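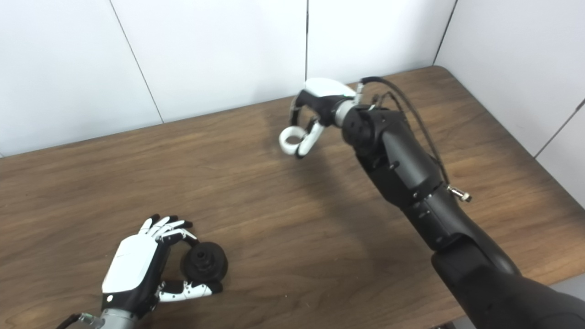 My boots came back from Metia with new soles and the same shape inside, and I walked home from the post office in them, wrote Rhydian Ruddock on the comments card that goes out with every parcel. We had a fair number of cards like that last winter, and a few that were less pleased, mostly on the subject of how long the work takes. Both kinds are read.

About Metia

Metia repairs walking boots, work boots and everyday leather shoes. We are based in Zutusley, on the upper floor of a former seed warehouse, and most of our work reaches us by post. The rest is handed over the counter by people who live nearby.

The business was started by Tsion Admasu, who had spent nine years on the repair bench of a larger firm and wanted to take on the jobs it turned away. Those were usually boots with a worn heel and a sound upper, or shoes with a split welt that would have cost more to assess than the firm could charge. For the first winter she worked on her own from a rented room with a borrowed stitcher. The counter in Zutusley opened the following October.

We are still a small company. Everyone who works here can do basic resoling, and most of us have one or two jobs we do more often than the others. Stitching goes to the people who are good at stitching.

What we repair

Full resoles, half soles, heels, toe pieces, linings, eyelets, hooks, zips and stitching. We can replace the rand on most walking boots, and we can stretch a shoe by a small amount across the width. We can't make a shoe longer.

We don't repair trainers with air units, ski boots, or anything with an electric heating element in it. We don't dye suede. Safety boots are accepted for heels, laces and hooks only. Once the sole of a safety boot has been changed we can't say that it still meets its rating, so we leave that to the maker.

If a sole has crumbled from age, please send it anyway. Crumbling is common in boots that have been stored in a cupboard for years, and it says very little about the upper. Collect the loose bits in a bag if you like, but we don't need them.

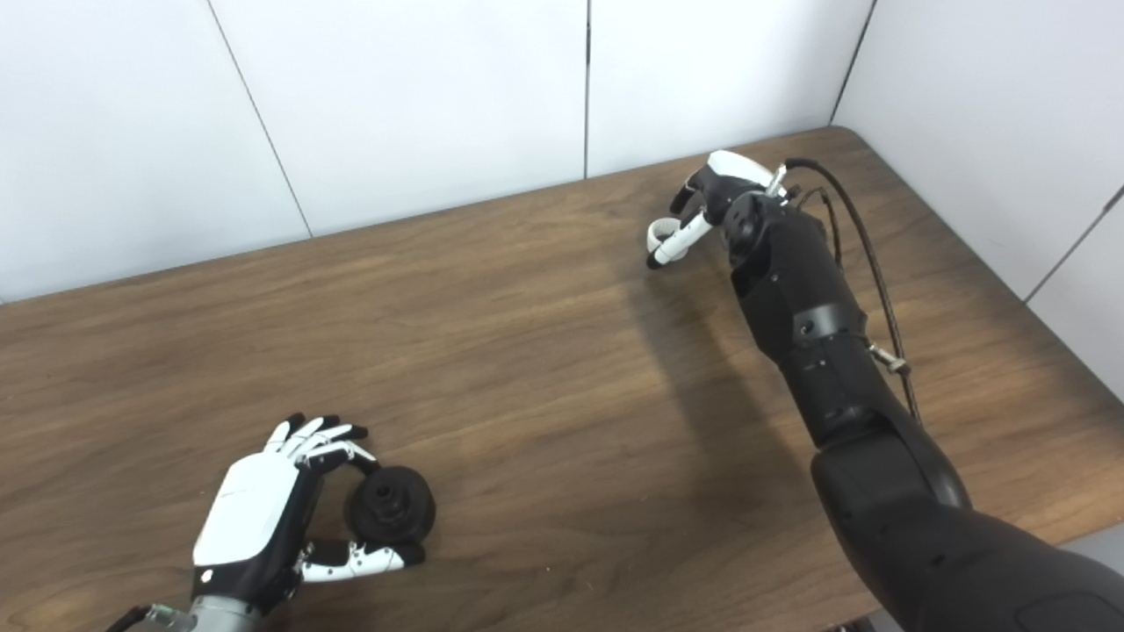
Robotic arms over the wooden table, with white wall panels behind.

How a repair goes

When a parcel arrives it gets a paper ticket, and the ticket stays with the boots until they leave. One of us looks them over, presses the upper for cracks, checks the stitching and the insole, and writes down what needs doing. You then get a price by email or by telephone. Nothing is taken apart before you agree to it.

A full resole takes 20 working days from the day you say yes. Heels are quicker. Between October and the end of winter we get busier, and if the wait is going to be longer we will tell you when we send the price.

If you decide against the repair, we post the boots back and charge the return postage. There is no charge for looking.

Old soles are removed with heat and a knife. The midsole is roughed, the new sole is glued and pressed, and the edge is trimmed and finished. On welted boots there is a line of stitching as well. Boots then stay on the shelf overnight before anyone is allowed to pack them. Tsion brought that rule with her from her old job and has never agreed to drop it.

Materials

Our rubber soling comes in sheets and in moulded units. We keep more than 33 patterns on the shelf, and can order others. An exact match for the original isn't always possible, particularly with older boots whose maker has stopped trading, and in that case we will send you a picture of the nearest one before going ahead.

Leather for heels and welts comes from Urquijo, a tannery we have bought from since the second year. Their bends are thick and take a long time to break in, so we use them on work boots and heavy shoes and choose something lighter for dress shoes. Thread is waxed polyester unless you ask for linen. 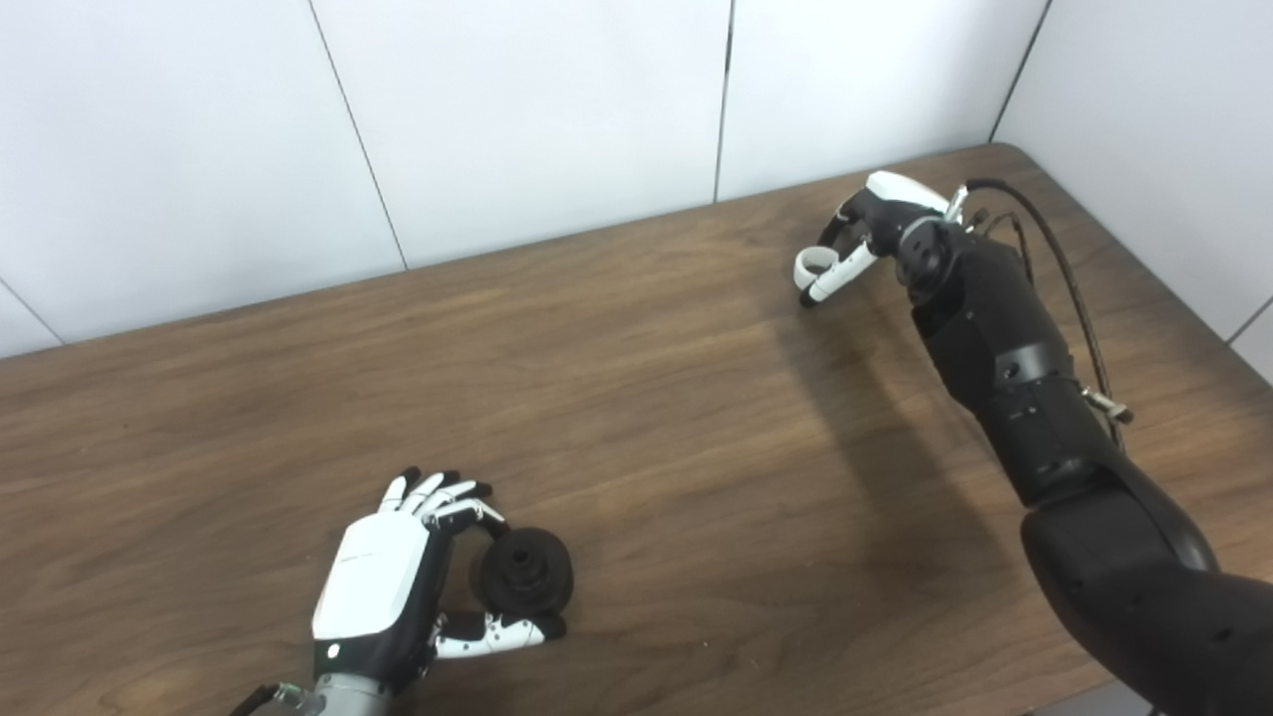
Offcuts are sorted by thickness. The larger pieces become heel lifts and the smaller ones go to the secondary school for its craft lessons. Worn rubber is harder to pass on. For now it goes to a firm that shreds it for matting, and we pay for the collection.

The Hurkumeo class

Once a month we run an evening class in basic shoe care at the hall in Hurkumeo. It covers cleaning, waxing, changing laces and hooks, and telling whether a heel has worn far enough to need replacing. Bring a pair of your own, preferably a pair you wear. The class costs £17, including wax and a brush to take home. It starts at 7pm and is usually finished by half past nine.

We have been asked to run a longer course on resoling. We would like to, but the presses are too heavy to move and there isn't space for visitors at the benches in Zutusley.

Getting in touch

The counter is open from 8.30am until 4pm, and closes for lunch between 1pm and 1.45pm. Parking is on the street. The stairs are steep, so if they are difficult for you, ring the bell at the bottom and one of us will come down.

For postal repairs, fill in the form on the repairs page, print it and put it inside the left boot. Please take out any insoles you want to keep.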